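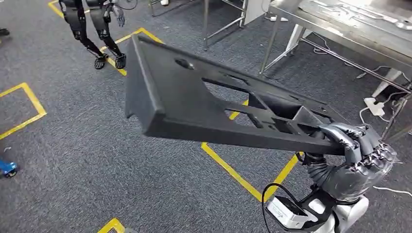 Molded panel with its cutouts, over the taped carpet

Storing mixed parts without scratching them

Posted by flatstock_61

We keep a mixed set of large parts in one room at our Peldale unit: black molded plastic panels like the one shown, milled aluminum plates, and some light open-cell pieces. They get handled all day and left on whatever surface is closest. The panels have a fine texture, and it shows every rub. The floor is carpet with yellow tape rectangles, and parts sometimes end up inside those too.

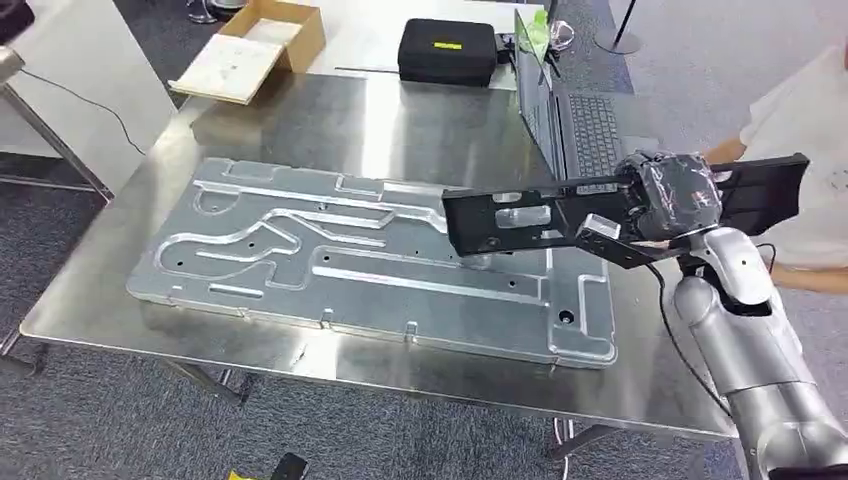 Aluminum plate flat on the steel table

The plates are my main concern. Ours are 672 mm long and go straight down on stainless, channels up. Would a mat be enough, or should they be stored on edge? The shelving I have is 300 mm deep.

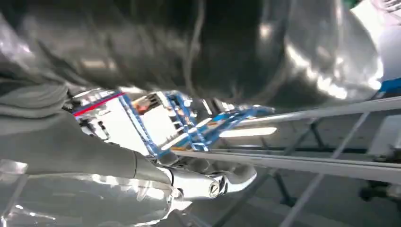 Light parts are the other half of the problem, as we have no fixed way to put them back. Two people will return the same part in two orientations, and whatever is next to it gets knocked. I was thinking of using existing marks as a reference instead of adding labels. The blue and white lattice has a thin red stripe along one edge, so the rule could be "stripe to the back of the shelf". Is that reliable enough?

tamum_stores

Mat first. Steel under aluminum is acceptable if both are clean, but one chip between them will mark the plate. We use Ukico bench mat, the 3 mm grade, and wipe it at the end of each shift. Brush out the channels before the plate is turned over – grit sits in the corners of the milling.

On edge is fine for storage. Use a slotted rack with plastic-lined slots at 75 mm pitch. Your shelves are deep enough if the plates go in lengthwise along the shelf. Do not stack them face to face.

For the panels, hang them or stand them on the long edge with foam under it. Do not hang them from a thin section next to a cutout. Ours took a set after one August in a warm room.

ridgeline

Just put an old blanket on the table. Works for us.

bench_and_bin

A blanket holds chips, so I would not use one under machined faces.

On the stripe: usable, provided every part of that type has it on the same edge. Check that before writing the rule. I would also put a matching strip of red tape on the shelf. For the floor, choose one tape rectangle as a set-down area and lay a foam sheet in it. Leave the others clear.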